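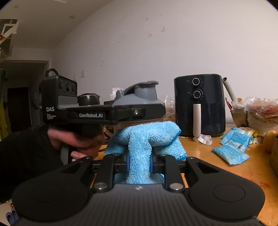

The car came with us when we left Hatwood, and it went on belonging to Hatwood long after we had stopped. My father had bought it with 3063 miles on the clock, so close to new that my mother made us take our shoes off in the back seat, and it had carried us through every thaw and mud season since. On the morning I finally sat down to decide about it I had a light-blue cloth in mind, fuzzy and bunched up in the middle, the kind he kept under the driver's seat for the inside of the windshield and would not let anyone use on anything else. He had a great many rules like that, and I still keep most of them.

The man at Tradier had offered me 3000 for it over the phone. I said I would think about it, and then I drove to Ulow instead, which is 19 miles by the lake road and a good deal longer if you stop to look at the water – and I always stop.

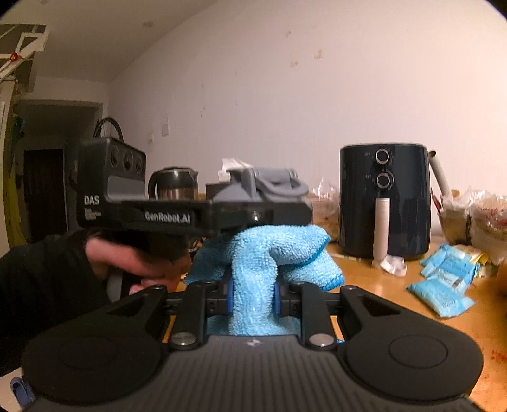 *Blue towel, folded over.*

There was a garage at Ulow in those days called Väisänen, with two bays and a stove, and my father had taken the car there every September to have the belts looked at and the coolant changed. The woman at the desk remembered the car before she remembered me. She walked all the way around it with her hand on the paint, the way you might greet a horse, and asked if the heater still clicked on left turns.

I told her it did. I told her about the offer too, and the rust behind the rear wheel, and the noise it had started making on hills, and I'm afraid I went on for quite a while, because the stove was lit and she had poured me some coffee.

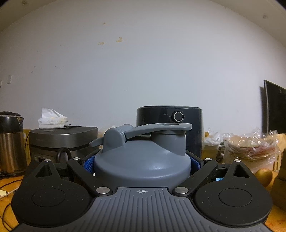

*Water bottle with the gray lid and carrying handle.*

She listened to all of it. Then she put the car up on the lift, and we stood underneath looking at the long brown belly of it, and she tapped here and there with a screwdriver and hummed.

"It wants a wheel bearing," she said. "Come back at 11 tomorrow."

I drove home by the lake with the heater clicking on every left turn. The phone was ringing when I came in, and I let it ring while I hung up my coat.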